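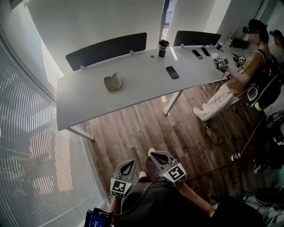 Slide 4: Shared desk, tumbler at the back, three phones

Let the slide sit. People will count the phones.

The Pellow office bought white desks so we'd all keep them clear. Note the open glasses case. Note the tumbler, parked between the two black panels like it pays rent.

Clear-desk policy runs 2,008 words. I read it so you don't have to. The word "cup" appears once, in a footnote.

(Pause. Drink from own cup.)

Ask the room: who has left a phone on a shared desk and gone to lunch? Raise own hand first.

Then the power strip on the floor. Grotier quoted us 45 minutes per desk to tidy cables. We said we'd think about it. That was February.

Next slide: the drawer. Skip if running late.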